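19 Mar 2018
Workshop notebook, Brernamton

Fan timer, continued

Picked the attic fan timer back up this morning with a big pot of tea and (for once) a clear head. For anyone joining from the other bench: we're trying to get a small battery timer to run the fan relay at the Braltgate house through a whole summer on one set of cells, and so far it has been eating them like peanuts. The last set went in fresh and was flat well before it should have been, and I've been grumbling over it ever since.

First job was to stop guessing and measure. I put the meter in series with the battery lead, let the board settle, and watched it sit at 500 microamps with nothing going on at all. Five hundred! I had been hoping for something down near 65, and I'd even written that number on the lid in marker, so that was a bit humbling. I went and refilled the tea, came back, checked the meter fuse and the range switch, and got the same reading again.

So, hunting. I lifted one leg of the indicator light resistor, and the reading hardly moved, which was a pity, as I'd been blaming that light for weeks. Then I pulled the little regulator and fed the board straight from the bench supply at 3 volts, and down it came, very nicely indeed. The regulator is the hungry one. It's the same type we used in the Hemarard doorbell, where it didn't matter a bit on a wall adapter, and I suppose I just reached into the same drawer out of habit. My own fault, and an easy one to put right.

The chip is quite happy on two AA cells in series without any regulator, new or half spent, so the plan is to leave it out altogether and put a fat capacitor across the supply to carry the relay pulse. I do like it when a fix means fewer parts.

Battery holders

The other half of the trouble is mechanical. The holder from the Nyanda kit has soft springs, and if you bump the box the board resets and forgets what time it is. I'd much rather have a proper molded bay with a good firm contact at each end, side by side, the way ordinary household remotes have had them forever.
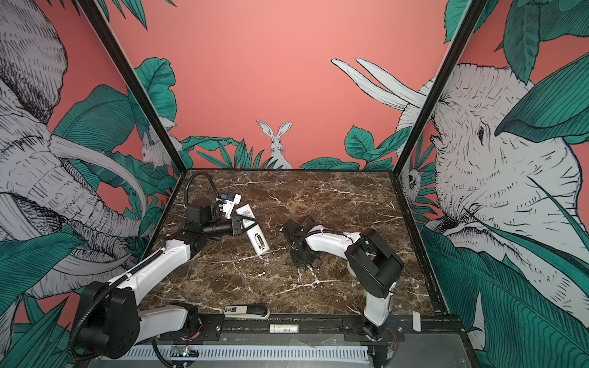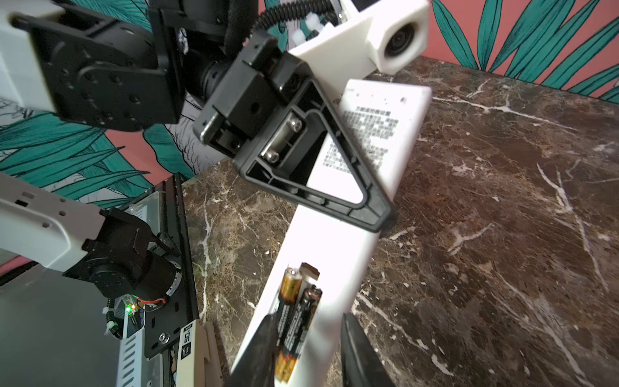
Long white remote, with the two AAs side by side in the open bay in the second one.

Things to try on the next box

1. Swap the springs for the stiffer ones in the blue tin. Clean the contact faces with the fiberglass pen first, and go easy, because the plating is thin and I've already scrubbed through one.

2. Move the battery wires to the far side of the board. Right now they get pinched under the lid screw, and I found a nick in the red one that I really didn't care for. Heat shrink on it for the moment.

3. Wake the chip every 4 seconds in place of every second. An attic doesn't warm up that fast, and the fan certainly won't mind the wait.

4. Mark plus and minus inside the bay in paint, nice and big. I put a cell in backward this afternoon with my reading glasses sitting on top of my head.

Loose ends

Still waiting on the relay samples. The one on the bench clicks over fine on fresh cells but gets sulky when I turn the supply down, and I want to know where it gives up before we close the lid on anything. If you borrow the bench supply, please leave the current limit where it is, and write down anything odd you see on the facing page. The box should be up in the attic well before August. Meter is back in the top drawer, and it could use a new set of leads when somebody next puts in an order.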